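공용 부엌 식료품 테이블 점검표 (4월분, 의견 포함)

노르타드 하우스 2층 공용 부엌
점검 및 정리: 레벤테 바스
점검 시작 오전 9시, 마침 오전 11시 조금 넘어서

안녕하세요, 여러분. 이번 달에도 점검표가 길어졌습니다. 지난번에 "표만 있으면 되지 않느냐"는 말씀을 들었는데, 저는 동그라미와 세모만 적힌 종이를 받으면 그래서 어쩌라는 건지 모르겠더라고요. 그래서 항목마다 제 생각을 조금씩 달았습니다. 바쁘신 분은 판정만 보시고, 차 한 잔 드시면서 읽으실 분은 끝까지 읽어 주세요. 중간중간 다른 분들이 게시판에 남겨 주신 말씀도 끼워 넣었습니다.

판정 표시는 늘 쓰던 대로입니다.
양호: 그대로 두면 됨
주의: 다음 점검 전까지 고칠 것
조치: 이번 주 안에 고칠 것

1부. 테이블과 그 둘레

1-1. 상판 청결
판정: 양호
아침에 마른행주로 한 번, 젖은 행주로 한 번 닦아 봤는데 행주에 묻어나는 게 거의 없었습니다. 지난달 꿀 사건 이후로 다들 신경을 써 주시는 것 같아서 고마웠어요. 꿀은 정말 닦아도 닦아도 손바닥이 붙더군요. 앞으로도 뭔가 흘리셨을 때는 그 자리에서 바로 닦아 주시고, 기름이면 주방 세제를 조금 푼 물로 먼저 닦은 다음 맑은 물로 한 번 더 부탁드립니다.

1-2. 상판 흔들림
판정: 주의
네 귀퉁이를 차례로 눌러 보니 창문 쪽 한 귀퉁이가 살짝 내려앉습니다. 종이를 접어 괴어 두신 분이 계시던데, 마음은 감사하지만 종이는 물을 먹으면 금방 납작해집니다. 고무 받침을 하나 주문해 두었으니 도착하면 제가 바꿔 놓을게요. 그때까지 그쪽 귀퉁이에는 유리병이나 국물 있는 것을 올리지 말아 주세요.

1-3. 가장자리 여유
판정: 주의
상판 끝에서 손바닥 한 폭은 비워 두자고 예전에 정했었지요. 대체로 잘 지켜지는데 아침 시간에는 자꾸 바깥쪽으로 물건이 밀려 나옵니다. 가방을 메고 지나가다 건드리는 일이 제일 많으니, 지나다니는 쪽만이라도 꼭 비워 주세요.

1-4. 전선과 콘센트
판정: 양호
주전자와 토스터 전선은 통로로 늘어지지 않게 벽 쪽으로 돌려져 있었고 피복이 벗겨진 곳도 없었습니다. 플러그를 뽑을 때는 줄을 당기지 마시고 머리를 잡아 주세요. 늘 하는 말이지만 또 적습니다. 젖은 손으로 만지지 않는 것도요.

1-5. 바닥
판정: 조치
냉장고 앞 타일 한 장이 들떠 있습니다. 발끝으로 눌러 보면 딸깍 소리가 나요. 무거운 장바구니를 들고 들어오시는 분들이 발밑을 못 보실 테니 오늘 노란 테이프를 붙여 두었고, 수리는 샤르쾨지 설비에 전화로 부탁했습니다. 견적은 834크로나가 나왔고, 이번 달 부엌 예산 2,000크로나 안에서 처리할 수 있습니다. 테이프가 보기 싫으셔도 떼지 말아 주세요.

2부. 과일과 바구니

2-1. 바구니 상태
판정: 양호
엮은 바구니는 예쁘기도 하고 바람도 잘 통해서 저는 참 좋아합니다. 다만 틈새에 부스러기가 끼고, 삐져나온 가닥이 있으면 손이 긁히지요. 손가락으로 테두리를 한 바퀴 훑어 봤는데 걸리는 곳은 없었습니다. 세척은 물에 푹 담그지 마시고 마른 솔로 털어 낸 뒤 꼭 짠 행주로 닦아서 그늘에 말려 주세요. 햇볕에 바짝 말리면 가닥이 갈라집니다.

2-2. 과일의 간격
판정: 양호
바구니에 과일을 산처럼 쌓으면 보기에는 넉넉한데, 맨 밑에 있는 것이 꼭 먼저 멍이 듭니다. 한 층으로만 담고, 사과와 망고처럼 무른 정도가 다른 과일은 서로 눌리지 않게 놓아 주세요. 사과 옆에 있으면 다른 과일이 빨리 익는다는 것도 기억해 두시면 좋습니다. 망고를 며칠 안에 드실 거라면 같이 두셔도 되고, 좀 더 두고 드시려면 따로 떼어 놓으시면 됩니다.

2-3. 상한 과일 골라내기
판정: 양호
점검할 때 하나씩 뒤집어서 밑면까지 봤습니다. 꼭지 둘레가 물러졌거나 즙이 배어 나온 것은 없었어요. 혹시 발견하시면 그것만 치우지 마시고 옆에 닿아 있던 과일도 씻어서 따로 두어 주세요. 곰팡이가 핀 것은 아깝더라도 봉지에 묶어서 버리시고요.

3부. 쟁반과 상자

3-1. 쟁반 쓰는 법
판정: 양호
모서리가 둥근 크림색 쟁반은 아무래도 이 부엌에서 제일 바쁜 물건이 아닐까 싶습니다. 장을 봐 온 것을 선반에 넣기 전에 여기에 먼저 올려놓고 살펴보기로 했지요. 그렇게 하고부터 유통기한 지난 과자가 선반 뒤에서 나오는 일이 확 줄었습니다. 작은 상자는 세워서 올리면 자리를 덜 차지하고 윗면 글씨도 읽기 좋은데, 키가 큰 상자는 쟁반을 옮기기 전에 눕혀 주세요. 빨간색과 갈색이 섞인 조그만 상자처럼 가벼운 것은 쟁반을 조금만 기울여도 넘어갑니다. 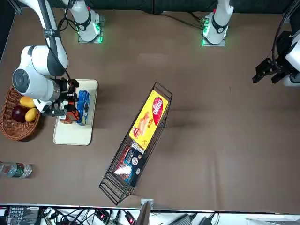
브리탈로 님은 쟁반을 바구니 바로 옆에 두는 건 좋은데 둘이 딱 붙어 있으면 쟁반을 들 때 바구니까지 밀린다고, 손가락이 들어갈 틈은 꼭 남겨 두자고 하셨습니다. 그리고 본인은 상자를 내려놓을 때 글씨가 사람 쪽을 향하게 돌려놓는데, 다른 분들도 그래 주시면 아침에 안경 없이 찾기가 훨씬 수월하겠다고요.

저도 두 가지 다 찬성입니다! 특히 앞의 것은 제가 직접 해 보니 정말 그렇더군요. 쟁반 밑으로 손을 넣으려다 바구니를 밀어서 사과를 떨어뜨릴 뻔했습니다. 그래서 3-2에 항목을 하나 새로 만들었습니다.

3-2. 쟁반과 바구니 사이 (새 항목)
판정: 주의
손가락 두 개가 편하게 들어갈 만큼 띄워 주세요. 자로 재실 필요는 없습니다. 쟁반을 양손으로 들어 보아서 손등이 아무것에도 닿지 않으면 됩니다. 처음 만든 항목이라 이번에는 주의로 적었고, 다음 달에는 양호로 바꿔 적고 싶습니다.

3-3. 쟁반 무게
판정: 양호
한 번에 8킬로그램을 넘기지 말자는 약속은 그대로입니다. 통조림이나 음료처럼 무거운 것이 많을 때는 두 번에 나눠서 옮겨 주세요. 한 번에 다 옮기고 싶은 마음은 저도 잘 압니다. 작년에 그러다가 허리를 삐끗해서 일주일을 고생했거든요.

3-4. 상자 포장
판정: 양호
찌그러진 모서리, 뜯긴 자국, 젖었다 마른 얼룩이 있는지 봤습니다. 겉상자가 조금 눌린 정도는 속봉지만 멀쩡하면 괜찮습니다. 반대로 겉은 말짱한데 흔들었을 때 가루가 새는 소리가 나면 열어서 확인해 주세요. 뜯은 상자는 집게로 집어서 뜯은 날짜를 적어 두시고, 펜은 서랍 첫째 칸에 있습니다.

4부. 용기

4-1. 뚜껑과 밀폐
판정: 주의
용기 뚜껑 가운데 고무 테가 늘어난 것이 있습니다. 닫을 때 딱 하는 느낌 없이 스르르 닫히면 바꿀 때가 된 것이에요. 나스트뷔 상점에 같은 크기의 고무 테가 있다고 하니 다음에 장 보러 가시는 분이 사다 주시면 영수증대로 드리겠습니다.

4-2. 이름표
판정: 주의
내용물과 담은 날, 두 가지만 적어 주세요. 이름은 적으셔도 되고 안 적으셔도 됩니다. 하얀 가루가 담긴 용기에 아무것도 안 적혀 있으면 설탕인지 소금인지 전분인지 찍어서 맛을 보게 되는데, 이게 위생에도 좋지 않고 알레르기가 있는 분께는 위험할 수도 있습니다. 견과류와 밀가루가 들어간 것은 붉은 펜으로 써 주시면 더 좋고요.

4-3. 용기 놓는 자리
판정: 양호
유리 용기는 안쪽, 가벼운 용기는 바깥쪽으로 두기로 한 것이 잘 지켜지고 있었습니다. 다만 용기 위에 용기를 쌓을 때는 두 층까지만요. 세 층째부터는 맨 위의 것을 꺼내려다가 꼭 하나를 떨어뜨리게 되더라고요.

4-4. 뜨거운 음식 담기
판정: 양호
김이 한창 나는 국을 바로 담아 뚜껑을 꽉 닫지 마시고 얕은 그릇에 나눠서 식힌 다음 넣어 주세요. 그렇다고 테이블 위에 마냥 두시는 것도 곤란합니다. 60분 타이머를 주전자 옆에 붙여 두었으니 그것이 울리면 냉장고로 옮겨 주세요. 타이머 건전지는 이번에 새것으로 갈았습니다.

5부. 손이 오가는 자리

5-1. 동시에 쓰는 사람
판정: 양호
테이블에서는 서로 맞은편에서 손을 뻗다가 부딪히기 쉽습니다. 한쪽에서 쟁반을 다루는 동안에는 다른 쪽에서 그 위로 손을 넘기지 말고 잠깐만 기다려 주세요. "지나갈게요" 한마디면 충분합니다. 칼을 드셨을 때는 조금 더 크게 말씀해 주시고요.

5-2. 칼과 가위
판정: 조치
칼꽂이에 있어야 할 과일칼이 행주 밑에서 나왔습니다. 누가 그러셨는지 따지려는 게 아니고요, 행주를 집다가 손을 벨 수 있어서 꼭 말씀드립니다. 쓰신 칼은 씻어서 닦은 다음 바로 꽂아 주세요. 싱크대 거품 물속에 담가 두는 것도 안 됩니다.

5-3. 비상용품
판정: 양호
구급상자 안의 밴드와 거즈를 채웠고, 소화 담요는 벽걸이에 제대로 걸려 있습니다. 담요 앞에 앞치마를 겹쳐 걸지 말아 주세요. 급할 때 앞치마부터 벗겨 내야 하니까요.

이번 달 고칠 것 모음

냉장고 앞 타일: 샤르쾨지 설비 방문 대기, 노란 테이프 유지
과일칼 제자리: 오늘부터 모두
테이블 귀퉁이 고무 받침: 도착하면 레벤테가 교체
용기 고무 테: 나스트뷔 상점에 가시는 분
쟁반과 바구니 사이 띄우기: 모두
이름표 빠진 용기: 담으신 분이 적어 주시고, 끝내 모르겠는 것은 다음 점검 때 비우겠습니다

덧붙이는 말

점검하는 동안 커피를 내려 주신 분, 잘 마셨습니다. 컵은 씻어서 제자리에 두었어요. 이 점검표에 빠진 것이 있거나 제 판정이 너무 깐깐하다 싶으시면 냉장고 옆 종이에 적어 주세요. 글씨는 조금만 크게 부탁드립니다. 다음 점검도 오전 9시에 시작하고, 그 시간에는 테이블 위 물건을 하나씩 들었다 놓았다 할 테니 아침 식사는 조금 일찍 드시거나 창가 작은 탁자를 써 주세요.

레벤테 바스 드림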